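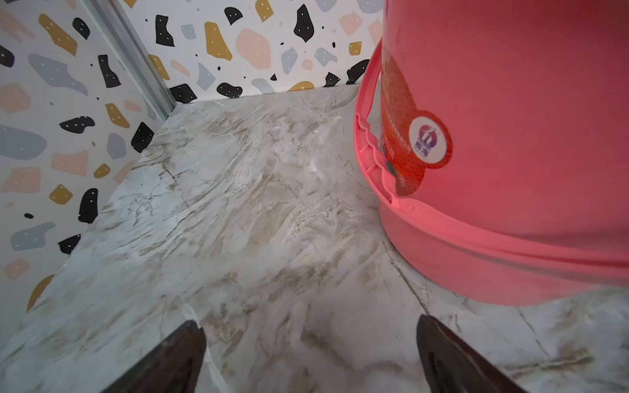 A pink plastic bucket at rest, handle down.

The Beach That Comes by Truck

Every spring, a small lake town orders its shoreline all over again

The first thing people in Beaudoin will tell you is that the beach isn't real, and they'll tell you with such obvious pleasure that you may find yourself, as I did, standing in line for coffee with a complete stranger and being talked through the difference between quarry sand and river sand before you've had a chance to decide on a muffin. The lake is real enough. It has been sitting in its long cold bowl since the glaciers left, and it has a perfectly natural shore made of cobbles the size of potatoes, with a bit of gray clay in between that will take your shoe off. The sand is another matter. The sand comes by truck, 658 tons of it this year, and it's been coming in one quantity or another for 70 years.

I grew up three hours from here and spent a good number of childhood summers on that beach without ever once wondering how it got there. You don't, when you're seven. It's just where the ground turns soft and the grown-ups stop asking you to hurry. So when a friend mentioned over the winter that the town was getting ready for what they call the delivery, I had to ask her to repeat herself, and then I had to go and see it.

The story most people give begins with the Climoritz, the big white hotel that used to stand on the bluff (the foundation is still up there, full of sumac). The Climoritz had a dining room with a view, a dance floor, and a wooden staircase of 116 steps going down to the water, and at the bottom of all those steps it had the potatoes. Guests complained. They'd come a long way by train, many of them, and they had been promised a beach in the brochure, so one April the hotel went ahead and bought one. It was spread out by hand, with rakes and wheelbarrows, and by all accounts it looked wonderful right up until Labor Day. By the next April it had mostly gone.

Where does it go? I asked that question of everyone who would stand still, and I got a different answer nearly every time. Some of it blows up the bluff and into the yards on Second Street, where people sweep it off their porches into coffee cans and carry it back down, which I think is one of the nicer civic habits I've come across. A lot of it slides out under the ice. There's a bar forming off the point, enough of one that the sailors have started to grumble. And a fair amount, no question, simply leaves town in the wheel wells and sneakers and wet towels of people like my family. I'm fairly sure there is still some of Beaudoin in the back of my parents' hall closet.

When the hotel closed, the town had to decide whether a beach was something it wanted to keep paying for, and the argument went on for most of a winter. I read the minutes at the library. They're a treat, if you like that sort of thing. One resident felt that if the Lord had wanted sand there He'd have put it there. Another wrote back that the same could be said of the library. The vote was close, the sand was ordered, and it has been ordered every spring since, except for one year when the road washed out and everybody went swimming off the rocks in canvas shoes and talked about it for a decade.

The trucks start before it's properly light. I got down to the landing at six on a Saturday, thinking I'd be early, and there were already folding chairs set up along the guardrail with blankets over people's knees, and someone had brought a coffee cake. The first load backs down the ramp slowly, beeping all the way, and then the bed goes up and there's a moment when nothing happens at all, and then it lets go with a long hissing rush, like somebody pouring sugar in the next room. People clapped! I clapped too. I don't know what I had been expecting, but I'd forgotten that new sand has a color before it's been rained on and walked on, a pale toasty tan like the inside of a good loaf.

The grading used to take four days and now takes one and a half, and for that you can thank a machine called a Ralateck, a low yellow thing with a blade and a drum screen that the town bought used from a golf course. It combs out the stones and lays the sand down behind it as flat as a bedspread. The kids in town love it beyond reason. It has been in the Fourth of July parade more often than the high school band, and it gets a wash beforehand and a string of paper flags.

I spent part of that afternoon learning what makes a good beach sand, and I'd like to pass some of it on, partly so that the effort isn't wasted. Sand that is too fine blows away, and it packs down hard and stays cold. Sand that is too coarse hurts your feet and won't hold a shape. Round grains feel lovely underfoot but tumble like marbles when you try to stack them, and angular grains lock together nicely but will chafe a toddler. The town tries for something in the middle, washed twice, and every year there's a faction that swears last year's was better. Before the order goes in they set out samples in dishpans on the library lawn and anyone who wants to can take off their socks and vote. In February, mind you. People do it.
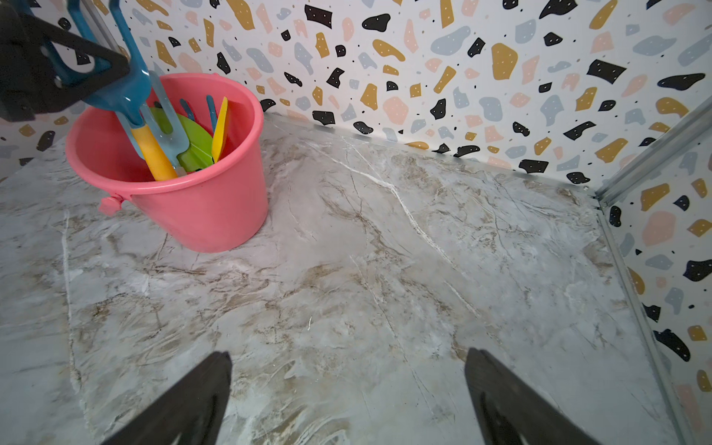
Good building sand is really a question of water, and this is where the old hands in Beaudoin get a little stern with visitors. You want it wetter than you think, wet enough that a handful holds the print of your fingers and leaves your palm shining, and you want to pack it in layers, patting each one down before the next goes in. Most families turn up with the same gear we had, more or less. A bright pink bucket with a blue-and-yellow toy rake leaning up out of it and the rest of the sand tools in alongside will do for almost anything you'd care to make, and the bucket is the piece that earns its keep. A slight taper toward the base is what you're after, so the tower slides out when you tip it over. Tap the bottom, wait a second longer than you want to, and lift straight up.

There is a contest in August, naturally. It's held at the north end, by the stand that sells fried perch and soft serve under a big tin mermaid everyone calls the Siren, and the rules fit on an index card. You get 2 hours. You may use lake water and anything you find on the beach. You may not use glue, or a parent. The prize is a cone every day until the stand closes for the season, and I've been told that grown men have driven back from the city on weeknights to collect. My brother and I entered one year with a whale. It was a good whale, I still think so, but a boy two plots down had built the Climoritz with all its porches, dripped wet sand off his fingertips to make the trees, and stuck a stick in the bluff for the staircase, and we knew we were beaten before he had finished the second floor.

I thought about that sand hotel a good deal on this trip, because there's hardly anyone left who remembers the other one. A couple of the older folks on the guardrail could tell me about the dance floor, or about hauling laundry up the hill for pocket money. One woman had a room key, which she let me hold. The hotel bought the first sand to please people who were only ever going to stay a week, and those people have been gone a long time, and the sand is still coming down the ramp every spring for whoever happens to be around.

It costs money, of course, and there are fair questions about it. The lake association would like the town to let the north end go back to cobbles, where the crayfish do better and the shorebirds poke around, and after a lot of discussion that seems to be what will happen, starting just past the boat launch. They've already stopped grading there. When I walked up to look, the stones were showing through in patches and there was some kind of rush coming up between them, very green, and a killdeer gave me a piece of its mind until I left. It was pretty in its own way. I noticed that even the people who'd argued hardest for keeping sand all the way along had taken to strolling up there in the evening to check on the bird.

The main beach will stay as it is, though. By noon that Saturday the last truck had gone, and the Ralateck was parked by the bathhouse with its engine ticking, and there was a rope across the foot of the ramp to keep everybody off until the grading was finished. The chairs got folded up. Somebody pressed the end of the coffee cake on me, wrapped in a napkin. I drove out past Second Street, where a man was sweeping his porch into a coffee can, and I didn't take my shoes off until I got home, when I tipped them out over the flower bed and a good spoonful of next summer ran out onto the dirt.

If you go: The beach opens Memorial Day weekend and parking is free before ten. The stand with the mermaid keeps its own hours and takes cash only. The old hotel stairs are closed, but there's a path up the bluff from the bathhouse, steep at the top, and the foundation is worth the climb if you don't mind burrs. Bring water shoes for the north end.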